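4.2 Greifregeln für ungehäuste und gesockelte Bauteile

Die in Abschnitt 4.1 beschriebenen Kraftgrenzen gelten für alle Teile, die der Arm während der Demontage aufnimmt. Für Prozessoren, Speichermodule und Steckkarten reichen sie allein nicht aus. Ein Prozessor kann innerhalb der zulässigen Greifkraft beschädigt werden, wenn die Kraft an der falschen Stelle eingeleitet wird oder wenn das Teil beim Anheben verkantet. Wir haben deshalb im Projekt Pletora einen eigenen Satz von Greifregeln aufgestellt, der sich auf die Kontaktflächen, die Orientierung und den Verfahrweg bezieht.

Ausgangspunkt waren die Arbeitsanweisungen für das manuelle Zerlegen am Standort Tovthorpe. Sie schreiben vor, dass Prozessoren nur an den Kanten angefasst werden und dass die Kontaktseite weder berührt noch auf eine harte Fläche gelegt wird. Diese Vorgaben sind für Menschen formuliert und setzen voraus, dass die ausführende Person sieht und fühlt, was sie tut. Für die Steuerung mussten sie in prüfbare Bedingungen übersetzt werden. Damian Adamczyk hat dazu die Anweisungen Satz für Satz durchgesehen und jeden Satz entweder einer messbaren Größe zugeordnet oder als nicht übertragbar gekennzeichnet. Nicht übertragbar waren vor allem Formulierungen wie »vorsichtig« oder »ohne Druck«.

Die Regeln unterscheiden zwischen dem Aufnehmen, dem Halten und dem Ablegen. Beim Aufnehmen dürfen die Backen erst schließen, wenn die Verriegelung des Sockels geöffnet und dieser Zustand durch ein eigenes Bild bestätigt ist. Eine Schätzung aus der vorhergehenden Aktion genügt nicht. Beim Halten ist jede Berührung mit anderen Teilen des Geräts zu vermeiden, auch mit solchen, die später ohnehin verschrottet werden.

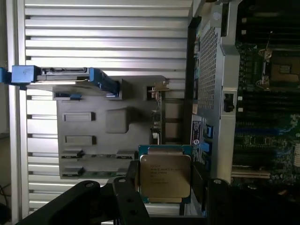 Abbildung 7: Xeon-Prozessor im Greifer über dem geöffneten Servergehäuse, Ansicht der Handgelenkkamera.

Die Regel zur Orientierung war in der Arbeitsgruppe am längsten umstritten. In der ersten Fassung vom Januar sollte der Prozessor während des gesamten Transports waagerecht bleiben. Das schützt die Kontaktseite gut, verdeckt aber bei unserer Kameraposition häufig die Beschriftung, die für die Erfassung im Teileverzeichnis gebraucht wird. Nach der geltenden Fassung darf das Teil hochkant gehalten werden, sofern der Greifer an den Kanten angreift und der Wärmeverteiler der Kamera zugewandt ist. In Abbildung 7 läuft die Gravur seitlich über den Deckel, die Anfänge »INTEL« und »XEON E5« sind zu erkennen. Die Texterkennung muss also auch gedrehte Schrift verarbeiten. Ein Nachdrehen des Handgelenks allein zum Lesen ist innerhalb des Gehäuses nicht erlaubt. Schlägt das Lesen fehl, wird das Teil ohne Typangabe abgelegt und an der Ablage erneut aufgenommen.

Für den Verfahrweg gilt ein Mindestabstand von 28 mm zwischen dem gehaltenen Teil und allen festen Aufbauten. Als fest gelten auch Träger, Blenden und Rahmen, die lose im Gehäuse liegen. Diese Festlegung ist bewusst streng. Im Modell der Umgebung lassen sich befestigte und aufgelegte Teile nicht zuverlässig trennen, und eine falsche Zuordnung hätte an dieser Stelle die größeren Folgen. Über offenen Sockeln wird die Geschwindigkeit auf 75 mm/s begrenzt. Das Überfahren eines offenen Sockels ist nur zulässig, wenn kein anderer Weg den Mindestabstand einhält.

Beim Ablegen verlangt die Regel eine leitfähige Schale mit Vertiefungen. Wir verwenden Schalen der Firma Nowicki, andere Ausführungen sind möglich, wenn die Vertiefung das Teil seitlich führt. Die Backen öffnen erst, wenn der Kraftsensor das Aufsetzen meldet und 2 s lang keine Änderung auftritt.

Geprüft wird die Einhaltung in zwei Stufen. Vor der Ausführung vergleicht das Planungsmodul Zirkon die Bahn mit den Abständen und Geschwindigkeiten. Nach der Ausführung werden die Sensordaten gegen dieselben Grenzen ausgewertet und Abweichungen unter der Nummer der jeweiligen Regel abgelegt. Für die Auswertung in Abschnitt 5 standen 501 Greifvorgänge zur Verfügung. Maßgeblich ist die Fassung der Regeln vom 22.09.2023; ältere Aufzeichnungen wurden nicht nachträglich bewertet.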